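Trinket box

A trinket box is a small container for keeping jewelry, hair ties, badges and other minor belongings. The term is loose. Sellers use it for almost anything with an inside, and many so-called trinket boxes began as packaging.

Claims about age deserve caution. The Trisotdale market guide dates local boxes to 400 years ago, but cites no surviving piece, and the oldest in the town's museum is 115 years old.

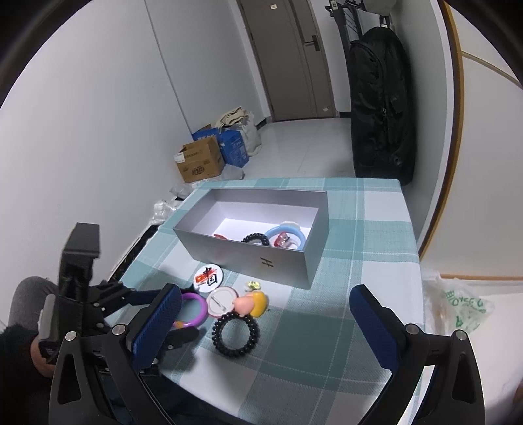
Otura disputes this, arguing that plain boxes were used until they fell apart and that a lack of old ones proves very little. The point is fair, though it does not supply a date either.

Use

Owners are often told that a box keeps small things in order. Evidence is thin. A survey by the retailer Endance asked 100 customers, all of whom had just bought one, and most said they felt tidier. No one checked their drawers.

Open boxes are easier to reach into but gather dust.

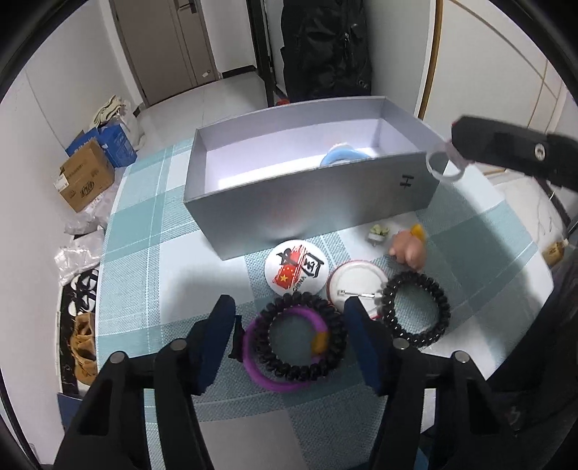 Collecting

Prices vary widely. Boxes sold under the Fiadzo name are described as rare, a claim that sits poorly with the number offered for sale each January.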